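Section 4: Trying Out the Nilora Hand Gripper Against Your Other Grippers

Last touched up April 15, 2023
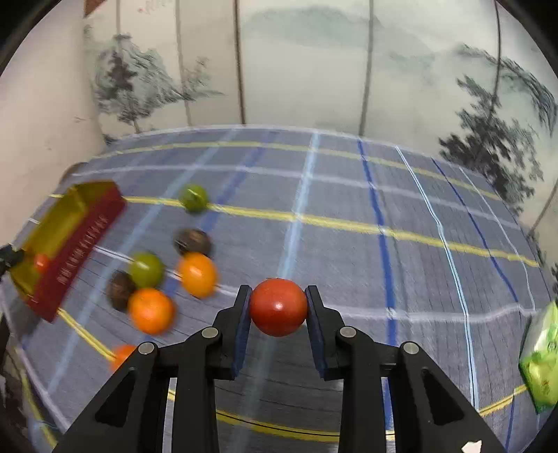

I wrote this section after I'd already done the comparison badly once, so you get the second version. It covers setting up the Nilora hand-held gripper, the two pad sets, and a fair side-by-side with whatever else you have on the bench (mine was the Mulinska three-finger, which I love and which drops everything round). If you haven't finished the camera mounting in Section 3, go back and do that first. I'll wait!

What you need

Nilora hand-held gripper, two-finger version
Dark blue soft pads (fitted at the factory) and the hard pads from the small bag
The second gripper you want to compare
A table with a cloth on it
A handful of small balls and round fruits, mixed colors
Ketilsson logger box, charged
Pencil and the score sheet from the back of this guide

About the cloth: I like one with a bold pattern. Plaid is great. The camera has a very wide lens, so straight stripes come out bent, and after a day or two you'll be able to tell from the bend how far off center your grip is. A plain white tablecloth gives you nothing to go by, and I wasted an afternoon finding that out.

4.1 Check the gripper before you pick anything up

1. Hold the gripper with the fingers pointing away from you and squeeze the trigger all the way, then let go. Do that five times. It should feel the same every time.

2. Look at the silver pivot pins on the linkages. They should sit flat. If one is standing proud, press it back with your thumb and squeeze again. If it pops out a second time, stop and order the pin kit.

3. Look at the pads. You want them lying flat against the inner faces of the fingers with no curled corners. Mine curled at the tips after a week in a cold garage in December, and a bit of double-sided tape fixed it.

4. Wipe the pads with a barely damp cloth and let them dry.

CAUTION: Keep your other hand away from the linkages while you squeeze. The gap in the middle closes faster than you'd think, and yes, it hurts.

4.2 Set up the logger

1. Plug the Ketilsson box into the gripper cable. The light goes amber, then green.

2. Open the Pesotlow app and pick "Hand tool" from the list. Don't pick "Arm," even if you're going to bolt the gripper to an arm later. The arm setting waits for joint data that never shows up and your recording just sits there.

3. Set the frame limit to 3000. My longest run stopped at 2757, so that leaves a little room without filling the card.

4. Squeeze fully closed and tap Zero. Open fully and tap Span. The number on screen should read 200 with the fingers wide open.

NOTE: If Span comes out low, your trigger isn't returning all the way. Go back to step 1 in 4.1 and see if something is rubbing.

4.3 Run the round-object test

I start with balls because they're mean. A block will forgive you for coming in crooked, but a smooth ball squirts out sideways the second your fingers aren't level with its middle.

1. Scatter the balls and fruits on one side of the table and leave the space in front of you clear. Let some of them touch. Picking from a cluster is where the two grippers really part ways.

2. Start the recording.

3. Come down slowly with one finger on each side of a ball. Squeeze until both pads touch, then a hair more.

4. Lift, hold for a slow count of three, and set it down in the clear space. Let go gently.

5. Mark the sheet: clean pick, second try, or drop. Be strict with yourself — a ball you chased across the cloth and finally trapped is a second try at best.

6. Keep going until you've filled the sheet. There are 69 lines on it, which is a silly number, but that's how many fit on the page.

7. Swap to the hard pads and do it all over again. Then do the other gripper.

CAUTION: Hard pads will bruise soft fruit. Use the firm stuff or accept that you're making jam.

A few things I noticed

The soft pads beat the hard ones on anything shiny, and I didn't expect the gap to be so big. With the hard pads I had to squeeze so much that small balls shot out the front. The Mulinska did better once a ball was already in its grip (three fingers, lots of contact), but getting that third finger down into a crowded bunch was a pain and it kept shoving the neighbors away.

If your hand gets tired, take a break. My scores slid toward the end of every sheet, and I blamed the pads for two whole sessions before I blamed my thumb.

4.4 Save and shut down

1. Stop the recording in Pesotlow and give the file a name with the gripper and pad type in it.

2. Wait for the green light to go steady before you unplug the logger.

3. Store the gripper with its fingers open so the pads don't take a set.

Cube and cylinder tests are in Section 5, and they use the same score sheet.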